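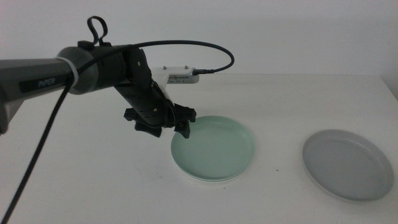 Last updated: January 24, 2021

How many plates does a person need? Zommont, the mail-order tableware firm, would like you to say 17. Its starter set has salad plates, bread plates and something called an accent plate, and it costs $495. The brochure says eating off smaller dishes will make you eat less.

Maybe. I asked Dorin Rusu, who ran a dinner club in Grelasow for 13 years, and he laughed. "People take seconds," he said.
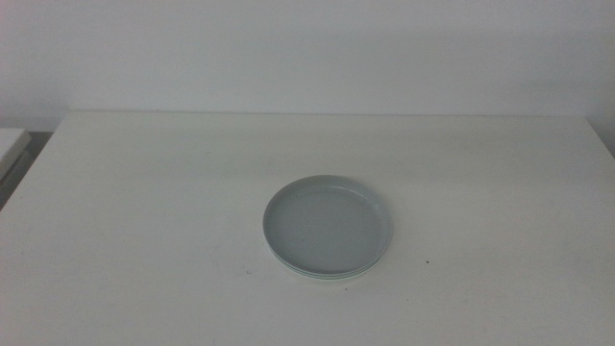 The claim rests on a survey of 171 customers, all of whom had already bought the set. They were asked if they felt lighter. Most did, by April. I'd want to see a scale before I believed them, and I'd want to know who paid for the stamps.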